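What I'm spending on a second arm (and what I'm not)

19th September

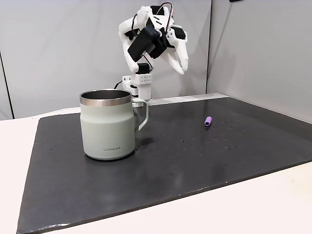
I've promised myself I won't order another arm until the sums are written down somewhere I can't fiddle them, so they're going on the blog. The whole pot is 1,710 pounds and it has to last me until December. The first arm ate far more of my money than I'd planned, mostly in small bits — servos, spare servos, then a bag of brackets I'd ordered in the wrong size (twice!). The white printed parts are the cheap end of it. All those black motors at the joints are where the money goes, and you need one everywhere the thing bends, plus another for the gripper. The mat's a bargain by comparison, though it does show every last crumb, and I'd like a wider one if two arms are going to share the table.

So, the shortlist. Kedia do a full kit for 700 and you print nothing yourself, which is very tempting after the summer I've had with my printer. Nimus want the same 700 but that's with the motors already set up and a proper power supply in the box. I'd been leaning towards Kedia because I like their manual, but the power supply has more or less swung it for me. Nevus look lovely and don't put prices on their site, so I've left them off!

Then there's 200 put by for spares. Last time I had nothing set aside and spent a fortnight waiting for one gear, getting crosser and crosser. I've also written to Kikuchi to ask whether they'll sell fingers on their own. Mine are long with narrow tips, fine for little things, but I want something chunkier to try on a mug handle.

That leaves 810 if I go for one kit and the spares, and I could just about stretch to a third arm. I'm not going to. I want a decent lamp, some tidier cable, and a shelf so the toolbox can come off the floor. If anyone's run the Nimus kit next to a home-printed one, do leave a comment, I'd love to know how you got on with the wiring.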